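Folding Order and Stack Height for Plain White Cloths
Project report, second submission
Author: Nusrat Janjua
22 March 2024

1. Purpose

The Khattak guest house launders its flat cloths in-house and stores them on open shelves. The clearance between shelves is fixed. Stacks that lean or spread at the front edge take up more shelf than they should, and the staff refold them by hand. This project compared two folding orders for plain white cloth and recorded which one gave the more even stack.

The first order (called Ninley in the log sheets, after the street where the laundry room is) folds the cloth lengthwise first, into a strip, and then folds the strip crosswise. The second order (Trilov) folds crosswise first and lengthwise last. Both names are labels only.

2. Work surface

Trials were done on a wooden table. A padded ironing surface was tried in the first week and dropped from the plan. The padding gave way under the hand and the fold lines drifted. 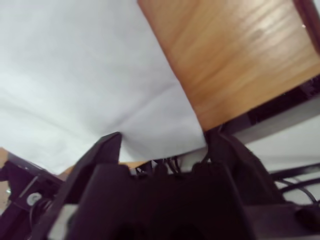
Creases left over from storage are the main source of error in the first fold. A cloth taken from a pile already has lines in it, and the new fold tends to follow the old line even when the old line is off center. The white fabric next to the wood shows the usual condition: soft, shallow creases running diagonally, with a faint fold line across the middle area. A line as faint as that was left alone. Sharper ones were pressed out by hand before the trial started. The log sheet has a column for this, marked P for pressed and N for not pressed.

3. Procedure

Each trial followed the same steps.

Lay the cloth on the table and square the near edge to the grain of the wood.
Smooth from the center outward.
Make the first fold, matching corners before matching edges.
Smooth again, toward the fold.
Make the remaining folds in the assigned order.
Wait 35 seconds, then measure the height at each corner of the stack.

Corners were lifted by pinching a small amount of fabric close to the edge. A large pinch pulls the cloth into a point and leaves a ridge that has to be flattened later.

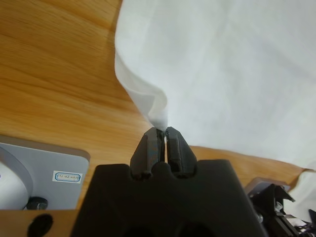

The ridge matters more in the Trilov order, where it ends up inside the stack and cannot be reached once the last fold is made. In the Ninley order most ridges stay near the top layer and can be smoothed at any stage.

A total of 202 trials were logged. Of these, 7 were thrown out after a corner slipped during measurement. Heights were read with an Istoson depth gauge to the nearest half millimeter. The gauge was checked against a steel block at the start of each session.

4. Results

The Ninley order gave the smaller difference between the highest and lowest corner. The gap between the two orders was widest for unpressed cloths and narrowed when the cloths were pressed first.

The most common fault in both orders was a lower layer showing past the front edge of the layer above it. This was recorded as "overhang." It comes from a small angle error in an early fold. Each later fold carries the error along, and by the last fold the edges no longer line up. 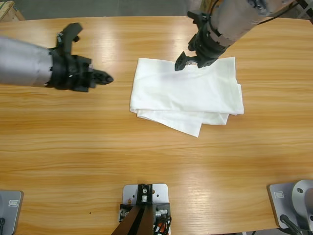 Overhang was measured at its longest point. It did not change the corner heights much, but it did change how stacks sat on the shelf. A stack with a slanted lower layer tipped forward when a second stack was placed on it. For that reason overhang was added to the scoring partway through, and the earlier trials were rescored from the log sheets where the entry allowed it.

5. Question raised at the first review

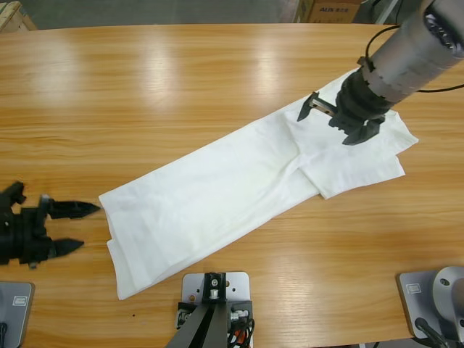

Why fold lengthwise first if the long strip is harder to keep straight?

The strip is harder to keep straight, but its errors are easier to find. A bend in a long narrow strip can be checked against the table edge and corrected before any crosswise fold is made. An angle error in a short, wide fold is small at that stage and is usually missed.

6. Limits

All folding was done by one person. Fabric weight was not varied. The guest house handles around 2,000 cloths in May, its busiest month, and a method that works at an unhurried pace may not hold up at that volume. A timed comparison with the laundry staff is planned as the next stage.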